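Updated 2025-11-27

## How to dry wool socks and gloves indoors

Wool dries slowly in winter, and a hot radiator can shrink it. The method below works in a small apartment with no dryer.

1. Wash by hand in cool water with a small amount of wool detergent. Soak for 7 minutes. Don't scrub.
2. Rinse until the water runs clear. Use water of the same temperature as the wash.
3. Press the water out against the side of the sink. Don't wring.
4. Lay the pieces on a dry towel, roll it up, and kneel on the roll. Thick mittens may need a second towel.
5. Pull each piece back into shape while it is damp.

Socks can go up by the toe, one to a clip. Gloves hang better from the cuff, with the fingers pointing down. Keep the clips on the ribbed part, where a mark won't show.

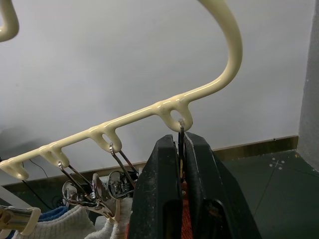

*Hanger rack with loops and metal clips.*

Leave space between pieces so they don't touch. Hang everything at least 2 feet from a heater. If you have a humidity gauge, try to keep the room at some 50 percent, and open a window for a few minutes if it climbs.

Thin socks are usually ready by the next morning. Felted mittens take longer, and the thumbs are the last part to dry. Turn them inside out after 6 hours.

Heavy sweaters should not be hung at all. Dry them flat on a mesh screen and flip them once a day.

Eetu Miettinen sent in the towel tip in step 4. The page on storing wool over the summer will be added in December.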